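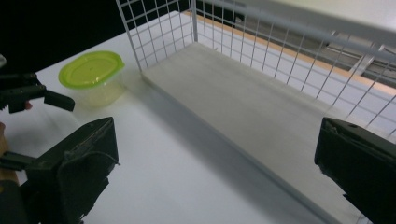
Wire baskets are back in the members' shop!

We sold out of the white ones before Christmas and you have been asking for them ever since, so Fadime has finally got hold of another 60. They are the same open-topped sort as last time, and they are brilliant for a fridge shelf or that deep cupboard where lunch boxes go to lose their lids.

I took two home in January and rather got carried away (my sister now calls it the filing system). One holds the small tubs with leftovers in, the other is for empties, with every lid already on its own tub. It sounds fussy, I know, but I can pull the whole lot out in one go, grab what I want for lunch and slide it back – and I haven't had an avalanche from the top shelf in weeks!

Do measure your shelf before you come. Birsen didn't, and her basket now lives very happily in the bathroom, full of flannels.

Bülent would also love to hear how you use yours. He is putting together a page of readers' cupboards for the next issue, tidy or otherwise, and has room for plenty more. Drop a note in the box by the till, or hand it to Defne at the Caven desk before noon. Baskets are on the shelf just behind her, two per household please.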